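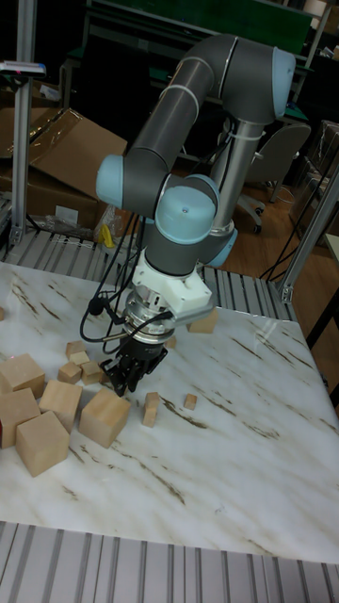 The operations manager at Kendden has bought enough machinery in her career to distrust a demo. When the subject of robot arms comes up, she pulls out a spreadsheet before she says anything.

"The arm is the part everybody budgets for," she says. "Then you find out you need a gripper, a mount for the gripper, a table that doesn't wobble, and somebody to sort out the cables. That's where the money went for us."

Kendden packs small wooden goods in Gidbridge. The company started talking about automation in January, after a sales visit that she describes as "very smooth." The pitch promised payback in 12 months. Her own figure came out at 33, and that was with the arm running two shifts, which the shop doesn't do.

She asked the supplier, Imine, how it got to its number. "They had it picking 200 parts an hour, all day, no stops. I asked what happens when two blocks are touching, or one is standing on end. They said that would be handled in software. Fine – who pays for the software?"

It was a separate line, billed yearly. So was support after the first year.

A second quote, from Widmer, was higher at the top and shorter at the bottom. She liked it better but still hasn't signed. What she wants is a trial on her own parts, big and small mixed together, tipped out any old way. "I don't want to see one cube in the same spot 100 times. My people don't get parts that way."

Does she think the thing can do the job at all? She shrugs. "Some of it. I've seen two-finger grippers do nice work on a square block. Give it a tiny one next to a big one and I'd like to watch before I write a check."

Her advice to other small shops is mostly about paperwork. Get the price of spare fingers in writing. Ask how long you wait for a replacement cable. Measure the floor, including room to walk behind the table – she forgot that the first time and had to redraw the whole corner.

There is money set aside for next year, under a heading that just says "equipment." She won't call it the robot budget. "It could still be a new forklift," she says. "We need a forklift."

Posted 9/30/19 | Contact the editor | Copyright, all rights reserved | Back to top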